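Equipment Planner (Robotics), full time
Wokby, Simulation and Test Department
Posted May 3, 2023

Wokby is looking for an equipment planner to join the team that prepares our kitchen robotics laboratory. The position is new. Until now, the purchasing of arms, grippers, stands and sensors was shared between the engineers, and each of them kept a separate list. We would like one person to take over these lists, make one budget from them and keep it correct through the year.

The laboratory will have 2 work cells at the beginning. Each cell needs an arm, a stand, a controller, a safety stop, cameras and a set of kitchen objects. The first cell is already approved. The second must be approved in March next year, and for this we need a clear cost plan with offers from more than one supplier.

What you will do

You will collect the needs of the engineers and write them as a purchase plan with prices, delivery times and service costs. Please note that service is often the part we forgot in the past. Last year we bought a gripper without spare fingers, and the tests stopped for several weeks.

You will ask for offers and compare them. Our present suppliers are Polwood for furniture and counters and Trisavik for mounting parts and cables. You are free to suggest others. For every purchase over 1000 dollars we ask for a written comparison of one page, which the department head signs.

You will keep the register of equipment: serial numbers, warranty dates, place in the building, and who has borrowed the item. The register is at this moment a spreadsheet with many colors. You may change it to any system you like, if the old data is not lost.

You will also take part in the planning meetings for the Mathew project, in which we test household tasks in simulation before we buy the real parts. The planner does not write code, but must be able to look at a simulated room together with an engineer and make from it a list of things to order.

What we expect from you

You have worked with budgets for technical equipment, in a laboratory, a workshop, a factory or a hospital. You can read a data sheet and find in it the reach, the weight, the power supply and the payload. You know how to ask a supplier a second time, politely, when the first answer is not complete. You write simple and correct English. Many of us learned it as a second language, so we don't look for beautiful style.

It is good, but not required, if you know the import rules for electronic equipment or have planned the installation of a robot arm before. A university degree is not necessary.

What we offer

A permanent contract with a trial period, flexible hours and a fixed place to work beside the laboratory. Up to 70 percent of the work can be done from home after the trial period. During deliveries we need you in the building. We pay for one training course each year, and you choose the subject with your department head.

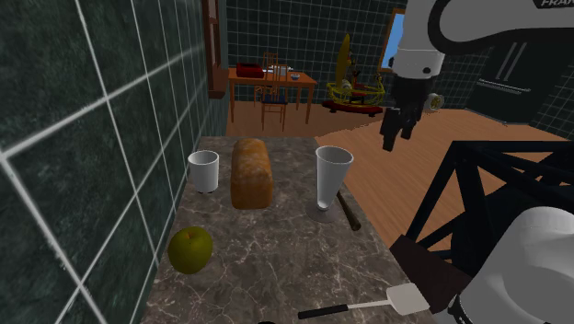

Planning an arm for a kitchen cell begins with the place where it will stand, and this is also how we begin the interview. You will receive a kitchen layout and a blank budget sheet, and we will talk about them for an hour. For example, a black lattice stand beside the counter must be priced together with the arm, and we will ask you what information you need from the supplier before you can do it. The small things belong to the budget too: a spatula, a rolling pin or dowel, a tall stemmed glass, and replacements when they break. There is no single correct answer. We want to hear in which order you ask your questions and what you would leave for the next year.

How to apply

Please send your CV and a short letter, not longer than 2 pages, through the form on the Wokby careers page. In the letter, describe one purchase that went wrong and what you changed after it. Please do not send confidential prices from your present employer.

We answer every application by email. If you are invited, the interview can be held in our office or by video call. Travel costs to the interview are paid when you keep the tickets. If you need some adjustment for the interview, write it in the last field of the form and we will arrange it before we propose a date.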